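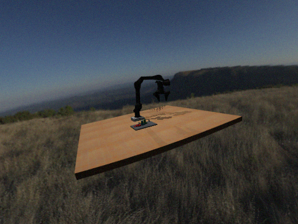
## The quiet-hours tariff, one winter on

Several of you have written in asking whether you should switch to the quiet-hours electricity plan that Pembridge has been pushing since September. The leaflet came through my door too. It has a smiling kettle on it. It says the typical home could save "up to" a certain amount a year, and I have learned to read "up to" the way I read it on a broadband bill.

So I asked to see the working. Pembridge sent me a four-page summary, and after a second email, the longer report it was taken from. I've read both. I am less keen than I was before I started, and I wasn't very keen then.

The idea is simple enough. You pay less per unit overnight and more in the late afternoon and early evening, when everyone is cooking. If you can move your laundry, your dishwasher and your hot water to the cheap hours, you come out ahead. If you can't, you pay extra for your dinner.

The savings figure in the leaflet comes from a trial of 472 homes. That sounds like a decent number until you find out how they were picked. Letters went to 1,413 households, and the 472 are the ones who said yes, filled in the forms and stayed to the end. I would guess that people who volunteer for an electricity trial and then stick with it through a winter are people who already know where their meter is. They may well own a timer. They are not my sister, who runs the dryer when the basket is full and will go on doing so until she dies.

The report does mention this, on page 31, in a paragraph that begins "As with any opt-in study." The summary leaves the paragraph out. The leaflet, of course, has the kettle.

Then there's the question of who saved what. An average can be dragged a long way by a small group, and the trial had a small group of exactly the right kind: people charging a car at home. Move a car's worth of charging to the middle of the night and you will see it on the bill. The report gives one savings figure for everybody together and no separate figure for homes without a car charger. I asked for one. I was told the data had been "published at the appropriate level of detail," and that was the whole of the reply.

I also spoke to Gaëtan Guillot, who spent a good part of his working life on household tariffs at Gaillard and is now retired and happy to talk. He was more generous than I am. He thinks the basic idea is sound, and that the grid does need people to spread their use out. What he objects to is the selling. "They should ask you what you own before they tell you what you'll save," he said. When he was designing these plans, the rule of thumb in his office was that a home with no car, no storage heaters and no electric hot water tank should be left alone. He couldn't find anything like that in the sign-up form, and neither could I. It asks for your account number and your email address.

A word about the gadgets. If you join, you get an offer for a Flunach plug timer at a reduced price, and the leaflet lists it as one of the benefits of the plan. I bought one to see. It works. It also does nothing that the delay button on most washing machines doesn't do already, and my own machine won't start from one at all, since it has a soft-touch button that needs pressing after the power comes on. Check yours before you spend the money. If it has a dial that stays where you put it, you're probably fine.

I'd be careful about running a dryer while you are asleep, too. The leaflet shows a cheerful moon over a laundry line of socks and has no safety advice on it anywhere. The manual for my dryer says plainly not to leave it running unattended or overnight. Yours may say the same. It's worth five minutes with the booklet, if you still have it, or with the maker's website if you don't.

Neighbors matter here as well. Two readers in the Kurard apartments wrote to complain about spin cycles at 3 a.m. coming through the ceiling, and both blame the new plan. I can't prove they're right. But anyone who has lived under a washing machine will know why I mention it, and "quiet hours" starts to look like an odd choice of name.

If you're still tempted, some things I would do first:

- Get last winter's bills out and see how much you use altogether. A small user has little to gain.
- Ask Pembridge for the evening price in writing. It's in smaller type than the overnight one, and it's the one that will hurt.
- Ask what it costs to leave. There is a minimum term of two years, and the person I spoke to on the phone wasn't sure whether moving house counts as leaving.
- Be truthful with yourself about what time you cook.

For the record, I put my own bills through it, using the published prices and my real habits, including the oven at six most evenings. Over the year I would save nearly nothing. With a lot of effort and cold suppers I could do a bit better. I've stayed where I am.

Readers who did switch and have a full winter of bills to compare are welcome to send them in, with the account number blacked out. I'd like to see some from homes without a car charger in particular. Pembridge has been offered space in the next issue to reply.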